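Open day safety walk, Clerham demo room
Checked by: Gunvor Engström, 08/06/2022

Exits clear: OK. Both doors open fully (I tried them, twice!).

Cables: needs work. I'd like the loose runs tidied before visitors come through, we had the same trouble in February.

Hand-held gripper demo: OK with a comment. Keep guests a good step back while someone's got both grippers going, it's easy to forget your elbows.
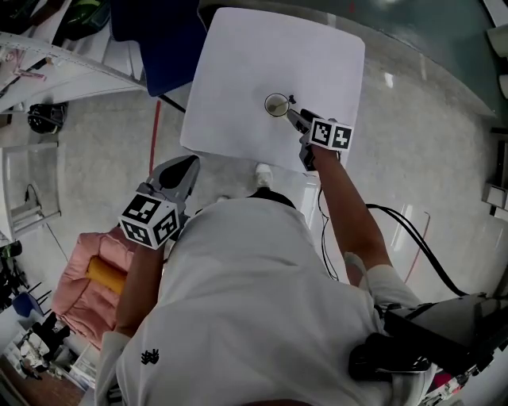

First aid kit: OK, though the organiser moved it again, so please label the cupboard.

Visitor limit: up to 136 for the day, signed in at the Lindqvist desk.

Re-check: cables only.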